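Willia Desk Top and Shelf Boards
Care and Set-Up Guide

Section 4: Preparing and Oiling the Top

Read this section before you attach the top to the legs. The work is easier with the board lying flat on two trestles or a sturdy table. If your top came with the factory lacquer, skip to Section 5.

What you need

Sandpaper, 180 and 240 grit
A sanding block, cork or rubber
Two clean cotton cloths with no lint
A soft brush or a vacuum with a brush head
Wara board oil, clear or white
Gloves

Note: The 300 ml can of oil covers one top, both faces, with two coats. For the long top (order code 71) get two cans.

4.1 Check the board

1. Unwrap the board and leave it flat in the room where it will be used for two days. Keep it away from radiators and direct sun.

2. Choose which face goes up. The two faces will not have the same grain. Most people put the face with the wide arched figure up, but there is no difference in strength.

3. Set a lamp at one end of the board, close to the surface, and look along the grain from the other end. Low light shows scratches and specks that you will miss from above. Put a light pencil mark beside anything you want to work on.

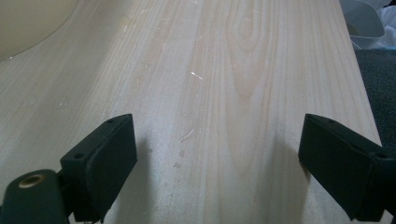 4. Wipe each mark with a dry cloth. Dust and packing lint will come away. A scratch or a dent will stay.

Pale softwood marks easily. Take off rings and watches before handling the board, and do not slide tools across it.

4.2 Sand the surface

1. Wrap the 180 grit paper around the block. Sand with the grain, in long strokes from end to end. Do not sand in circles.

2. Go over the marked areas, then the whole face. If you sand only one spot, the oil will take differently there and the patch will show.

3. For a dent, lay a damp cloth over it and touch it with a warm iron for a few seconds. Let the wood dry overnight before you sand it.

4. Change to 240 grit and repeat with light pressure.

5. Round the long edges slightly, two or three passes. Leave the back edge square if the top will sit against a wall rail.

6. Vacuum the board and wipe it with a dry cloth. Check it again with the lamp.

Caution: Wear a dust mask when sanding. Do not use a belt sander. It removes too much wood and can leave hollows.

Note: Papers coarser than 180 grit leave lines that show up under oil. If a scratch does not come out with 180, contact the Cillosholm service desk before you go further. A top that has been oiled cannot be exchanged.

4.3 Apply the oil

1. Stir the can. Do not shake it.

2. Start with the underside. Pour a small amount on a cloth and spread it along the grain in a thin, even layer.

3. Wait 19 minutes, then wipe off everything that has not soaked in. Oil left standing will turn sticky.

4. Turn the board over after it is dry to the touch, and do the top face and edges the same way. End grain takes more oil, so go over the ends twice.

5. Leave it overnight. Rub lightly with used 240 paper, wipe clean, and put on the second coat.

Warning: Cloths soaked with oil can catch fire on their own. Spread them flat outdoors to dry, or put them in water in a closed metal container.

The board can be fitted to the Edet legs the day after the last coat. Wait a full week before placing a lamp base or a plant pot on it. Wipe up water right away during that week.

Guide revised August 26, 2024. Text: Busisiwe Shabalala. Product questions: Lợi Tiêu, Cillosholm service desk.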